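Why I went back to paper letters

April 11, 2024

My grandmother kept her letters in a biscuit tin with a picture of a castle on the lid. When we emptied her house in December, the tin came to me, because I am the one in the family who reads slowly and does not throw things away. There were letters from my grandfather, from two of her sisters and from a woman called Audrey-Anne Bouchard, of whom none of us had ever heard.

I moved to Darkby five years ago and since then almost everything I write is short. I write messages to my brother, messages to the school, messages to the man who repairs the boiler. My English has become quicker this way but I think it has become thinner also. In a message you can always hide a word you do not know. You send a little yellow face and the other person understands. In a letter you must find the word or go around it, and when you go around it you sometimes say something you did not plan to say.

Audrey-Anne wrote in French and my grandmother had pencilled our own words between the lines, so I could follow. They met on a train, it seems, and wrote for 24 years. Nothing important happens in these letters. A roof is repaired. A daughter does not like her new teacher and then she likes her. There is a long discussion about whether one can freeze plums with the stones inside, and it goes on for three letters and is never decided. The last one is from the year 2000 and it ends with a question about my grandmother's knee.

I read them all in one weekend and then I bought a pad of writing paper.

My first letter went to my old neighbour Maldonado, who taught me to drive and who has no computer. It took me the whole evening. I had forgotten how the hand hurts, here at the side, under the small finger. I had also forgotten that you cannot take back a sentence. I wrote that I missed the noise of his radio through the wall, which was true, but I did not know it until it was on the paper. I looked at it for some time and then I left it.

He answered after 2 weeks. His writing is terrible. He told me that the bakery had closed, that his radio is broken and that he does not want a new one. He asked me what I can see from my window, and I found this a very good question, better than "how are you", to which I always answer "fine, busy".

So now I have some rules for myself, if somebody wants to try the same. I write at the kitchen table after the dishes. I do not make a first version. I keep the dictionary on the chair beside me and I allow myself to look for a word only when the sentence is finished. I put the stamp on the envelope before I begin – then it would be a waste not to send it. For the ink I use Starumell, the dark blue, which a colleague gave me and which dries quickly enough for a person who smears everything.

At present I write to four people. One of them is a cousin who lives near Vudham and who answers on postcards, with letters so small that I must take off my glasses. Another has never answered at all, and I continue to write to her. I have asked myself if this is rude. I have decided that a letter does not ring or blink, it can lie in a drawer until she wants it.

I also tried to find the family of Audrey-Anne. There is an address on the back of the envelopes and I have written there, in French, with much help. I told them who I am and that the plums question is still open. Perhaps other people live in the house now. The letter left on Tuesday's post, or what I still call so, the late collection at the corner, and I will write here if something comes back.
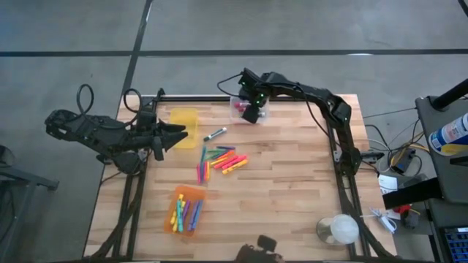 In the meantime I owe Maldonado a reply about the window. I have started it already in my head, with the chestnut tree and the bus stop, but I want to wait until the leaves are properly out.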